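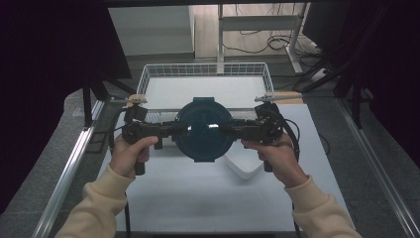 Lid handling with the hand-held gripper, both grips in use.

Home | Projects | Reports | Contact

May 11, 2019
By the Nastadus evaluation desk

Progress report: Skostell hand-held gripper kit

We have now been using the Skostell kit for 6 weeks of the 14 in the plan. The goal is still to tell Fluketti whether the kit is worth buying for the Nnaji kitchenware work, and at what quantity.

Recording is on schedule. We set a target of 200 usable runs for round lids and reached it last week. Baskets and trays come next. Lids with a tab on the rim are easier to line up than plain ones, and new operators pick up the two-grip hold within a morning.

Two problems remain open. The cables catch on sleeves and on the table rail when an operator turns — we have asked the supplier for shorter ones and have no delivery date yet. Shiny lids also give poor tracking under our overhead lights. Diffusers are on order.

Of the four kits delivered, one went back with a loose jaw and was replaced under warranty. Spending is within budget.

Next period: finish the basket runs, repeat the lid runs with the diffusers fitted, and get a written price for spare jaws. The final recommendation is due in October.

Shares: 6 | Comments: 4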